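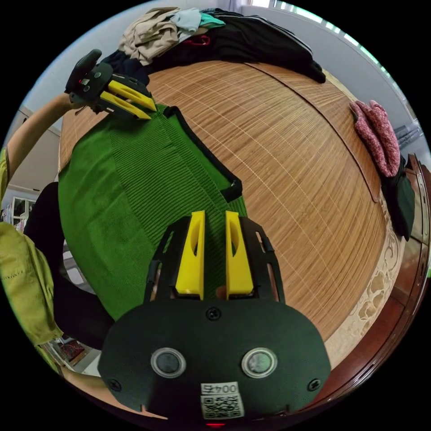 Distia: questions we keep getting

What does Distia do?
It takes recordings from two hand-held grippers, lines them up in time, and turns them into something a planner can learn from. The current subject is clothes. Clothes were Alistair Cruickshank's idea, and he has been reminded of this.

Do I need both grippers?
For folding, yes. Distia will load a session from one gripper, but the two-handed planner will refuse to train on it and print a fairly curt message. Ruth Condori wrote the message and stands by it.

How many demonstrations are enough?
We start to see sensible grasps at 100 and stop apologizing for the folds at 200. Your sweaters may vary.

Why does the planner ignore my black trousers?
The segmenter finds edges by contrast, and dark cloth on dark cloth gives it very little to work with. Raise edge_gain to 3 and try again. If that fails, buy brighter trousers.
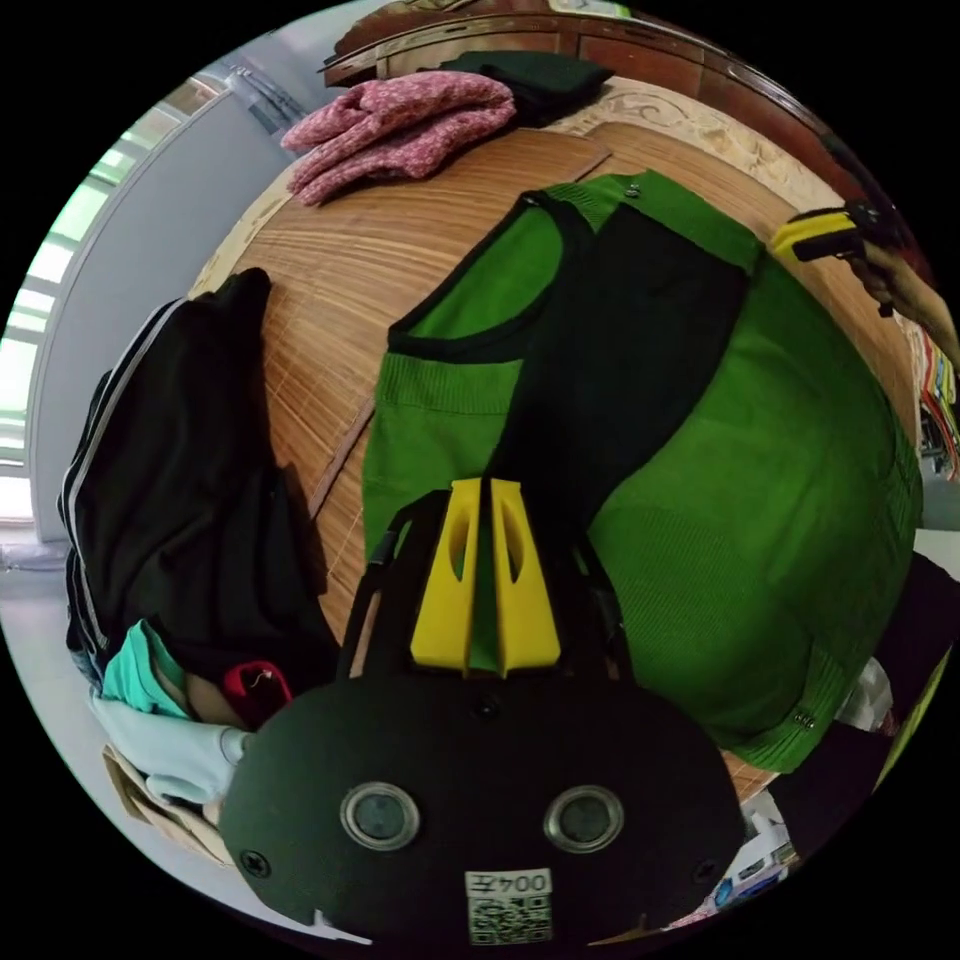
Both grippers at the table, with the green knit laid out.

My left and right tracks have swapped. Is this a bug?
It was, until the May release. Now it's nearly always a session file with the IDs entered backwards. Run the pairing check before training – it takes less time than the email you were about to send us.

Can I replan in the middle of a fold?
Yes. The controller holds its last grip while the planner thinks. It gives up after 59 failed attempts, a limit Alistair picked and has never explained.

Does it work with Bruseo logs?
It reads them. Timestamps need converting first, and the script for that lives in the tools folder under a name we regret.

Who do I write to?
Ruth for perception and the segmenter, Alistair for control. Please attach the session file. A description of how the sleeve made you feel is optional.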